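Skarkevmont Cable Dress Kit for Secondhand Robot Arms

Sold by Leobardo Serrano out of the Livstead shared workshop. Kit No. 148. In stock, ships flat.
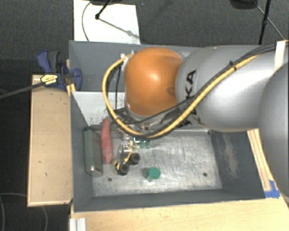

I started making these kits after I lost my third air line in one winter. If you've bought a used industrial arm and put your own gripper on the end of it, you know the problem already: the arm itself is beautifully sealed, and then everything you add has to travel down the outside. Mine did fine until the wrist turned, and then something pulled. What finally worked for me was leaving one big lazy loop at the wrist, so the yellow line runs down the gray link, dips under the orange housing and comes back up around the left side to its fitting. The thin black cables ride along with it under a cable tie on the link and split up nearer the wrist. That's pretty much the whole idea of the kit, and you could do it with stuff from a drawer, but I spent a long time getting the lengths right and I'd love to save you the trouble!

What's in the bag

One length of yellow polyurethane hose, 2,050 mm, cut square at both ends
Two push-in fittings
A sleeve for the signal cables, pre-slit
A bundle of black cable ties, the wide ones (please don't use skinny ones, they bite into the hose)
Four rubber saddle pads that go between the tie and the paint
A printed card with the loop sizes I use

No fasteners, because nothing here screws into the robot. I didn't want to drill mine and I'm guessing you don't want to drill yours.

Will it fit my arm?

I cut the hose for medium arms, the kind that need two people and a bad idea to get up the stairs. If yours is a little desktop arm the hose will be far too long, which is okay, just trim it. If it's one of the really big ones, write to me before you order and I'll cut you a longer piece for the same price plus whatever the hose costs me.

Fitting it takes an evening. Power down, park the arm with the wrist pointing at the floor, and start at the gripper end. Make your loop first and only then work backward up the link, adding ties as you go. I leave the last tie loose, move the wrist slowly by hand control through everything I plan to ask of it, and snug it up after that. Trim your tie tails if they bother you. I'm bad about this.

How I've been using it

My arm picks things out of a deep bin, so the wrist is down between the walls a lot of the time, and that's where a sloppy hose gets caught. I keep a mix of shapes for it to practice on: long things that lie flat, a little container with a green cap, whatever I find in the kitchen. The bin is clamped down at the edge with an ordinary bar clamp, and I'd recommend you do the same. A bin that creeps half an inch will make you blame your cables when they've done nothing wrong (ask me how I know).

I log my cycles in batches of 200, and I look the hose over after each batch. At 1,000 I take the ties off and check underneath. So far the pads have needed replacing once, in December, and I've switched to a softer rubber since then. All kits going out now have the new pads.

Ordering

Pick up at Livstead or have it mailed. Pärn, who has the bench next to mine, packs the orders when I'm away, so if the handwriting on your card looks unusually neat, that's why. Spare pads and ties are sold separately, and so is the Loretti bracket if you want a fixed point farther back on the arm. The bracket is on back order until the next batch of plate gets cut.

Page updated October 22, 2023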